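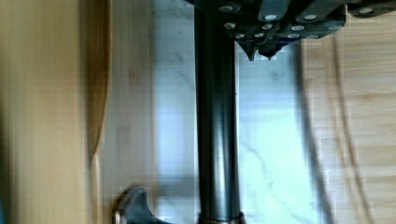
Marble is for people who do not cook, Marlies told me on the phone this morning, and she asked if I had already spoiled it. I said no, only one ring from a lemon, and she was quiet for a moment, and then she said that one is the beginning.

6 October 2020

So I begin with the marble, although I wanted to write about other things. It is white with thin gray veins, and there is one line that goes down diagonally and is not smooth but jagged, like a road on a map of mountains. I look at it when I wait for the water to boil. In August, when we came to see the apartment, I did not notice the veins at all. I noticed only that there was a window and that the drawers closed well.

The lemon ring is from Sunday lunch, I think, or maybe from the evening when Remo made the fish. It is not a stain, it has no color. You can see it only when you bend down and look against the light, and then it is a dull circle where the shine is gone. I washed it with dish soap and it stayed. I washed it with warm water and it stayed. Marlies explained that the acid has eaten a little of the stone and there is nothing to wash away. She had the same thing in her old kitchen on Zürcher's side of the building, from vinegar, and she put a fruit bowl on it for many years.

I do not want to put a fruit bowl on it. I would know what is under the bowl.

After the phone call I took everything from the counter and carried it to the table in the other room. It took me a long time. I was surprised how much we have put there in so few weeks. The oil, the salt, the jar with the wooden spoons, the bread box from my mother, a pile of letters that should be on the desk, the Trivwood board that is too big for the sink, a candle, the radio, the keys for the cellar. Then I cleaned, first with a damp cloth and then with a dry one, in long movements as Marlies said, from the wall to the front. The cloth was more dirty than I expected. Along the wall there was a line of flour, I suppose from the dumplings with Tomomi. I took it out with an old toothbrush.

In the afternoon I walked to Villosano to buy something for the stone. The young man there showed me a powder for polishing and also a liquid for protecting, and he said I need both. I asked the price and then I said I need one. I bought the liquid. The small bottle is enough for 4 square meters and our counter is much less than this, so there will be plenty left for next year. On the label it is written that the surface must be completely dry and that it should rest overnight. I read it two times and I did not open it today, the counter was still a little wet at the sink. Tomorrow then.

Lutfa came for tea while everything was still on the table in the other room, and we had to sit with our cups between the oil and the bread box. She thought that we were moving out again! I explained and she went to the kitchen to see the ring. She put her hand flat on the stone and said how cold it is, and that her aunt had such a piece only for rolling pastry, and it was kept under a cloth and the children were not allowed to touch it. She could not find the ring. I had to show her where to bend. She told me to leave it alone and drink my tea. She likes it more with the marks, she says it is the same with a wooden table.

Maybe she is right. But she does not have to live with it, and I have still not decided.

When she left I put things back, and I tried to put back less. The radio can be on the shelf. The letters are on the desk now — I found the one from the insurance, it was open already and I had forgotten to answer. The candle I gave a place in the bathroom. The Nuvitz mat, which I bought for the hot pans and never used, is now where Remo cuts the lemons, so he has no excuse. The board stands against the wall. For the bread box I have no idea. It is ugly and it is from my mother, and it has been in each kitchen that I had since I was 22. It went back to its corner.

Remo came home at six and said the kitchen looks bigger. He did not see the mat. He put a lemon directly on the stone, a whole one, not cut, and I moved it without saying anything, and then he saw the mat and laughed. We have agreed on this rule: no lemon, no vinegar, no tomato and no wine without something under. He wants the rule to start only after the protecting liquid is on, and I want that it starts today.

We ate the soup from yesterday. It needed salt. I paid 70 for everything at Villosano, with a new brush and the cloths, and I wrote it in the house book under repairs, though Remo believes it belongs under food. Naheed has written that she can come on the weekend with the children. I must ask her if the little one still eats no cheese. I would like to make the plum cake and roll the dough directly on the marble, I have wanted this since we signed the paper. For the dough I need 2 packages of butter and there is only a half one in the fridge.

Things for tomorrow: open the window early so the stone is dry, put the liquid, do not cook until the day after. That means cold supper. Answer the insurance. Butter. Call Marlies and ask if one has to wipe the rest of the liquid or if it goes in by itself, the label says one thing in German and another thing in Italian.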